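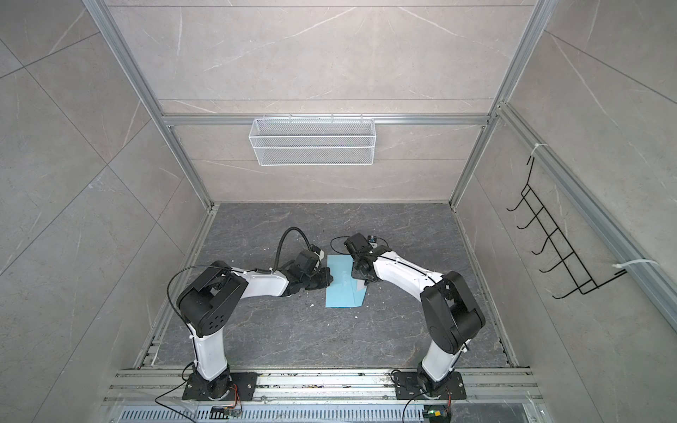 Início | Notícias | Apoios | Guias | Contactos

Como candidatar o seu grupo de bairro ao Fundo Local Hollis

Se tem um grupo de moradores, uma horta partilhada ou um clube de leitura na freguesia e anda há meses a pensar "um dia candidatamo-nos", então sente-se connosco uns minutinhos, que isto custa bem menos do que parece! O fundo abriu em março e aceita pedidos até 4,000 euros por projeto.

1. Juntem-se e escolham uma só ideia. Sabemos que custa (há sempre quem queira o mural e quem queira o baile), mas as candidaturas com três ideias misturadas costumam voltar para trás.

2. Peçam o formulário no balcão da Cikent, na rua do mercado. São 8 páginas, com letra grande, e a última é só para as assinaturas. 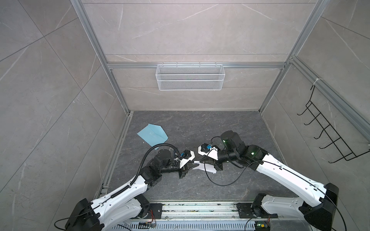
3. Façam as contas com calma. Acima de 2,000 euros é preciso juntar dois orçamentos, e um deles pode vir por email. Não se esqueçam do seguro e do lanche!

4. Expliquem quem vai beneficiar. Um grupo de Rurker escreveu que chegaria a cerca de 100 vizinhos e juntou uma lista das ruas, coisa simples e muito bem feita.
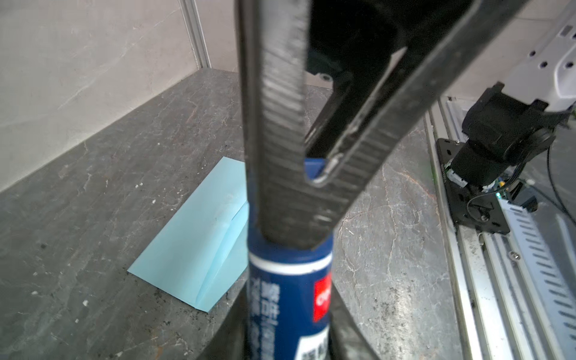 Garra a segurar um recipiente cilíndrico azul-escuro.

5. Entreguem tudo em mão até 11/6/19 e peçam o comprovativo carimbado. A resposta segue por carta para a morada do grupo.

Categoria: Vida no bairro, Apoios e fundos

Artigos relacionados
- Centro Kollik alarga o horário da sala de reuniões
- Como registar uma associação de moradores
- Modelo de ata para a primeira reunião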